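19. Mai 2023
von Idun Öberg

Kruschkram, Runde zwei

So. Kurz, weil ich eigentlich schon weg sein müsste und der Kuchen noch im Ofen ist. Aber ich hab versprochen, dass ich was zum Aussortieren schreibe, und wenn ich es heute nicht mache, wird es Juni.

Also: der Kleinkram. Nicht die Bücher, nicht die Klamotten, die sind durch (sechs Säcke, zwei davon wieder aufgemacht, ein Pulli gerettet). Sondern das Zeug, das in Schubladen wohnt. Auf der Fensterbank. In der Obstschale, in der seit Weihnachten kein Obst mehr lag. Einzelne Bausteine, Tüten von irgendwas, Deckel ohne Dose, Dose ohne Deckel, Schlüssel für das Fahrradschloss, das 16 Monate vor dem Fahrrad geklaut wurde. Fragt nicht.

Letztes Jahr hatte ich dafür ein System. Kästchen mit Etiketten. Hab bei Trima so ein Set bestellt, stapelbar, und einen ganzen Abend lang Schildchen geschrieben: Büro, Basteln, Spielzeug klein, Spielzeug sehr klein, Sonstiges. Nach drei Wochen war alles in Sonstiges. Wirklich alles. Stellan hat einen Teelöffel drin gefunden.

Dieses Mal anders. Keine Kästchen, keine Kategorien. Alles auf einen Haufen, und dann immer nur eine Handvoll in eine flache Kiste, die Ränder hat, damit nichts wegrollt. Handvoll ansehen, entscheiden, nächste. Die Idee ist von Wenche, die macht das mit ihren Knöpfen so — und sie hat SEHR viele Knöpfe.

Regeln, so wie sie bei mir am Kühlschrank hängen:

Was kaputt ist, geht weg. Auch wenn man es kleben könnte. Man klebt es nicht.
Was zu einem Set gehört, geht sofort zum Set. Nicht auf den Tisch daneben. Sofort.
Was keiner benennen kann, kommt in ein Glas, und im Herbst wird das Glas ausgekippt.
Jedes Familienmitglied hat einen Joker. Einen. (Colin hat drei genommen und behauptet, die ersten beiden zählten nicht.)

Angefangen hab ich mit der Flurschublade. Gummibänder, Murmeln, ein halber Reißverschluss, Kassenbons von Vukstead, die man gar nicht mehr lesen konnte. Ging schnell, eine Stunde vielleicht, mit Musik. Das meiste war Müll und man merkt erst beim dritten oder vierten Mal, dass man gar nicht mehr zögert. Die ersten zehn Minuten sind zäh, da dreht man jedes Ding um und denkt an irgendeinen Geburtstag. Danach läufts.

Zweite Etappe die Küche. Schlimm. Da liegt bei uns alles, was jemand „kurz mal“ abgelegt hat. Eine Rolle Geschenkband, Batterien (voll? leer? wer weiß das schon), Brotclips. Warum hebe ich Brotclips auf. Meine Mutter hat das auch gemacht, in einer Blechdose von einer Keksfirma, und wenn man Kekse wollte, waren Brotclips drin. Ich will das nicht weitergeben. Brotclips weg, alle bis auf einen, der hält das Kabel vom Wasserkocher.

Dritte Etappe Kinderzimmer. Dafür braucht man Geduld und am besten keine Kinder im Haus. Die waren bei Dimas und haben Waffeln gebacken. Hab trotzdem nichts heimlich weggetan, nur vorsortiert, das muss fair bleiben, sonst vertraut einem keiner mehr und dann wandert alles unters Bett. Alte Erfahrung.

Am meisten bleibt übrigens beim Spielzeug hängen. Nicht weil es so viel ist, sondern weil jedes Teil einzeln nichts ist und zusammen mit den anderen dann doch was. Ein Baustein allein, was soll das. Aber wenn der in der großen Kiste fehlt, merkt es garantiert jemand, und zwar abends um halb neun. Deswegen Bausteine immer zurück, nie weg, egal wie lang die schon im Flur herumfliegen. Bei Figuren und Autos frag ich. Tüten und Verpackungen frag ich nicht, die sind nach zwei Sekunden im Sack. Klebeband ist ein Sonderfall, davon suchen wir ständig eine Rolle und haben dann auf einmal fünf.
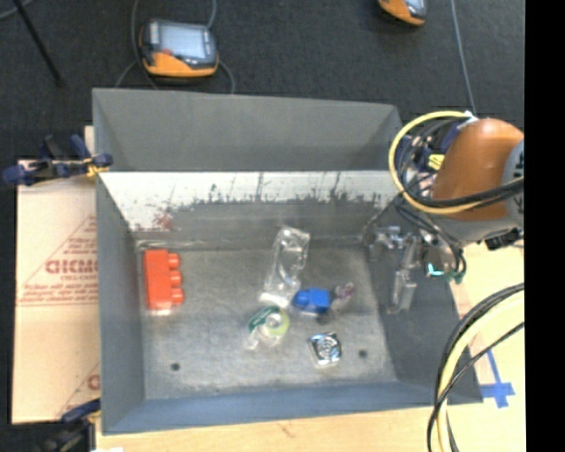
Baustein, Tüte, blaues Spielfahrzeug, Figürchen, Rolle Klebeband und was Silbernes. Eine typische Handvoll.

Bei so einer Mischung geht es bei mir inzwischen ratzfatz: Stein zu den Steinen, Tüte weg, Fahrzeug und Figur auf den Fragestapel, Klebeband in die Werkzeugschublade. Das silberne Ding ins Glas für Unbenanntes. Deckel? Döschen? Der Herbst wirds zeigen.

Der Fragestapel ist der Knackpunkt. Wenn der zu groß wird, hat niemand mehr Lust und alle sagen zu allem „behalten“. Deswegen kleine Portionen nach dem Abendessen, zehn Minuten, dann Schluss. Wer nicht antwortet, verliert sein Stimmrecht für den Tag. Klingt hart, klappt aber ganz gut, bisher nur einmal Tränen (meine, wegen einer Schnecke aus Salzteig).

Was noch fehlt: Keller. Da stehen die Kartons vom Umzug, mit Aufschrift „Diverses“ und „Diverses 2“. Ich tu so, als gäb es die nicht. Vielleicht im Sommer, da ist es unten wenigstens kühl. Und der Flohmarkt bei Skeketti, da wollte ich einen Tisch nehmen, muss mich noch anmleden. Wer mitmachen will, halber Tisch ist frei, ich bring Kaffee mit.

Muss los, Ofen piept.

3 Kommentare

Wenche Kristiansen
Knöpfe sind kein Kleinkram!! Aber freut mich, dass es klappt. Ich nehme ein altes Backblech mit hohem Rand, geht auch super.

Colin Gosling
Es waren ZWEI Joker. Der dritte war ein Geschenk.

Dimas Pelupessy
Halber Tisch ist gekauft, ich hab noch eine Kiste Schallplatten. Waffeleisen liegt übrigens bei euch im Auto, glaub ich?

Kontakt | © 2023 Idun Öberg | Nach oben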